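Skallbridge to trial weekly food waste collection from June

2023-05-23

Households in the eastern part of Skallbridge will be able to have their food waste collected separately from June, under a trial approved by the town council at its last meeting.

The trial will cover 900 homes in the streets between the canal and Oneck Road. Each will receive a lidded bin for the kerbside, a smaller one for the kitchen and a supply of paper liners. Collections will take place every week, on the same day as the existing round, and no change will be made to the collection of general rubbish or recycling while the trial is under way.

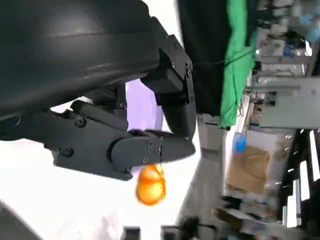 The council said that food makes up a large share of what is thrown away in the town, and that most of it is at present sent to landfill outside the district. Material gathered during the trial will be taken to the composting site run by Ferreira, which already handles garden waste for the council under an agreement signed last year. Finished compost will be used on the town's parks and verges, with any remainder offered to allotment holders.

Cooked and uncooked food may be placed in the bins, including meat, fish, bones, bread, tea bags and plate scrapings. Liquids, cooking oil and packaging of any kind will not be accepted. Bins containing packaging will be left at the kerb with a notice attached, and the resident may present them again the following week.
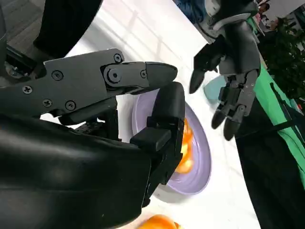 A light blue mug and a lavender plate are among the tableware in this report's pictures.Residents in the trial area will receive a letter setting out their collection day. Those living in flats with shared bin stores will be contacted separately, as larger containers will be needed. Anyone who has difficulty moving a bin to the kerb may apply for an assisted collection by telephone or at the council offices, and residents who already receive this help need not apply again.

The cost of the bins and liners will be met from the existing waste budget. The council has said that there will be no separate charge to households taking part, and that a decision on extending the service to the rest of the town will be made after the results have been published.

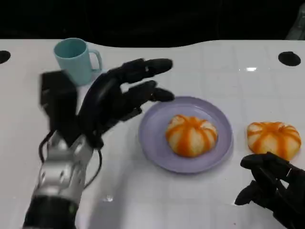
Changes at the Oneck Road recycling point

The recycling point at Oneck Road will close for resurfacing during the first week of June. Residents are asked to use the site behind the Griltetti building until it reopens. Glass, cans and paper will be accepted there, but textiles will not. Opening hours at both sites are unchanged.

Comments

canalside_jen
Will the liners be replaced when we run out or do we have to buy our own? Last time there was a scheme like this we got one roll and that was it.

Oldmill
We are on the wrong side of Oneck Road by two doors. Is there any way to be added?

P. from the flats
Still no word on where the larger containers are meant to go. Our bin store is full as it is.

canalside_jen
Rang them this morning, you put an empty liner roll on top of the bin and they leave you another.

Oldmill
Thanks, that is useful to know if it ever gets to us.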